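From: Ryszard Olszewski
To: Dredumdale owners list
Date: 2 January 2019
Subject: Re: Plomley appliance cover, claim limits

Nazma Ranasinghe wrote:
> Does the 387 limit apply per claim or per year?
> And is the dryer on the same contract as the washer?

Per claim. The yearly cap is separate and is listed on the schedule, page 2. The excess is 104 and is taken off before the limit is applied — the old Alance contract did it the other way round.

1. Washer and dryer

Each machine needs its own line on the schedule. A stacked pair counts as two appliances. Door seals are covered for leaks but not for mold.

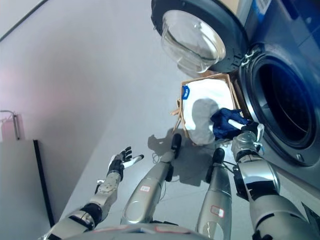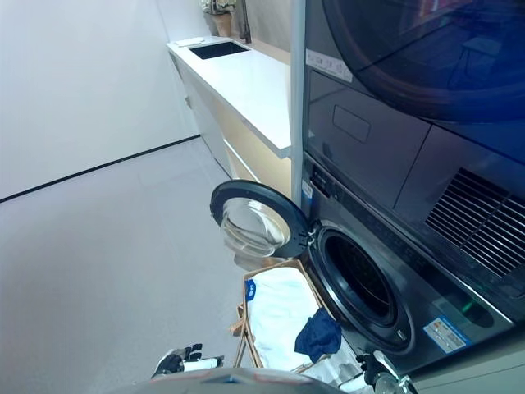
2. Making a claim

Call Plomley before any repair is booked. Work done without a claim number is not paid. Keep the engineer's report; they ask for it within 7 days of the visit.

3. Transfer on sale

Cover passes to the buyer if Plomley is told in writing. Kiran Bhatia did this in November and got a new schedule in the buyer's name. The end date did not change.

I have no answer yet on commercial use. Moataz has the full wording if anyone needs the clause numbers.

Ryszard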